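Section 6: Setting the Room Sensor and Night Schedule

Before you start

Complete Section 5 first. The Sorix thermostat must be mounted on its wall plate and showing the home screen. You will need the four-digit installer code from the inside of the battery door. The factory code is 2365. If a previous owner changed it, see Resetting the Code at the end of this section.

Pairing the room sensor

1. Press and hold MENU until SETUP appears.
2. Enter the installer code and press OK.
3. Scroll to SENSORS and press OK.
4. Pull the battery tab out of the room sensor. The sensor looks for the thermostat for 11 minutes. After that, remove the battery and put it back in to try again.
5. Press ADD on the thermostat. The word PAIRED appears when the two are linked.
6. Press BACK until you return to the home screen.

Note: Pair one sensor at a time. If you have a second sensor, leave its battery tab in place until the first is done.

Choosing a place for the sensor

Mount the sensor on an inside wall, at about chest height. Keep it away from supply vents, lamps, televisions and direct sun. A sensor behind a door or a curtain will read the air trapped there and the heat will run too long or too little.
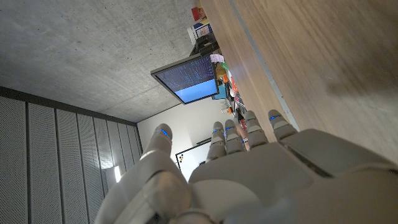
The sensor reports the temperature once a minute and goes to sleep in between. During sleep its status light is off. Many devices have a small light, like the blue one just below the thumb tip on the gray robotic hand, but a steady light on the room sensor means it has not finished pairing. Repeat steps 1 through 5 if the light stays on.

Caution: Do not open the sensor housing to cover or remove the light. The temperature element is on the same board and is easily bent.

Setting the night schedule

1. From the home screen, press SCHEDULE.
2. Select NIGHT.
3. Set the start time with the arrow keys and press OK.
4. Set the heating temperature, then the cooling temperature. The highest cooling setting is 86 °F.
5. Select which sensor controls the room at night. For most homes this is the bedroom sensor.
6. Press SAVE.

If you leave the screen before pressing SAVE, the old schedule stays in effect.

Note: With a heat pump, keep the night heating temperature within 6 degrees of the day setting. A larger drop can bring on the backup heat in the morning.

Resetting the code

Remove the thermostat from the wall plate and press the small button marked R with a paper clip until the screen goes blank. Put the thermostat back on the plate. The factory code is restored and your schedules are kept, but all sensors must be paired again.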